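24th July

3 min read

Tray setting, second layout. Carried on from the list Kamol left on the bench.

We need one tray layout for the Gringate lunch trial that everyone sets the same way. Last time each of us had our own idea of where the mug goes and the comments came back about that instead of the food. So today was crockery and cutlery only, no food on the tray.

Started with the pale tray from Testa. Gave up on it early. The surface is too slick and the plate wandered every time the tray was lifted. The green one has a rim with a bit more height and the plate sits quieter on it. Using green from here on unless Jaruwan objects.

Order that worked best for me: mat first, lengthwise down the left. Fork and spoon on the mat. Plate on the right, bowl on the plate. Mug last, top right corner. If the mug goes down before the plate you end up nudging it with your knuckles. Handle out to the right so it can be picked up without reaching over the bowl. 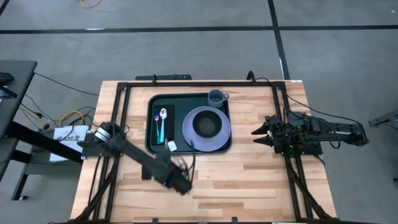
Layout 2 on the green tray, lavender plate and black bowl.

Things to sort out:

The mug handle sticks out past the rim. Fine on the table, not fine in the Trulton rack, where the trays slide in side by side. Turning the handle in toward the bowl makes the corner crowded. A smaller plate would fix it but the lavender ones are what we have. Could try the handle pointing to the top edge.

Fork and spoon drift together at the bottom ends. I'd like them parallel. Kamol thinks it doesn't matter as long as both stay on the mat. Leaving it for now, but whoever sets the next batch please square them up before it goes out so we are comparing the same thing.

Cutlery colours don't match (the fork is the purplish one with the teal handle, the spoon is silver with turquoise). Jaruwan has matched sets on order through Warkavwood. Don't hold up the trial for them.

Bowl on plate is good. I had it dead centre at first, then a little higher, and higher is better because it leaves some plate showing in front for bread.

Weighed the tray with everything on it before the mug, then again after with 120 mL of water in the mug. Forgot to write down the first number. Redo.

Wiped down the butcher block after. It needs oil, the darker strips are looking dull. Oil is in the cupboard under the sink, second shelf.

Next: set 6 trays to layout 2, walk them down the hall and back, note what moved. Jaruwan to check the rack spacing.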